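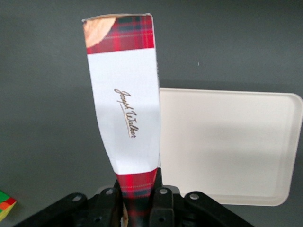
Tartan box, shortbread on the front. I'm a sucker for that plaid.

So the old Tekel warehouse in Trambridge is finally getting its apartments, all 140 of them, and I have feelings! I've lived 15 minutes' walk from that building for most of my adult life (long enough to remember the roller rink in the basement) and I always figured it would just sit there until the roof gave up.

The first plan had 197 units and a parking garage facing the river, and boy, did people hate that garage. I went to the October meeting and the line for the microphone went out the door. The new drawings tuck the cars around back and keep the brick front, plus there's 3,000 square feet of shop space on the corner. Please, please let it be a bakery.

My one gripe is the alley next to Babalola Hardware. It's the only decent shortcut to the bus stop and the drawings show a gate across it. Why a gate? I've emailed the city to ask and will post whatever they send back.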